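3.2 Indexing of the scanned deeds

The second part of the study looked at how the lender's paper records were entered by the outside office in Brunton. We received 878 mortgage files from the archive at Vulludwood, and each file was keyed twice by different operators. The operators did not see the work of each other. When the two entries were different, the record was sent to a third person, who opened the scan and chose the correct value. This procedure is slower than single entry, but Gosselin and Urban have used it before for land records and we wanted our results to be comparable with theirs.

The fields with the most disagreement were the parcel number and the name of the second borrower. Dates were less difficult than we expected - most of the older deeds have them typed.
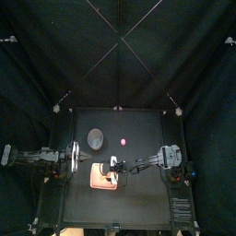 Figure 4. Black tabletop workspace inside a dark fabric enclosure, with two robot arms reaching over the table from opposite sides.

The time for each file was taken from the log of the Gumon software. Files with up to 20 pages were put in one group and the longer ones in a second group. We removed the files for which the log was not complete. Handwritten notes in the margin were not indexed, although Kingi suggests that they sometimes contain a change of the interest rate. We return to this question in Section 5, together with the cost of the third reading.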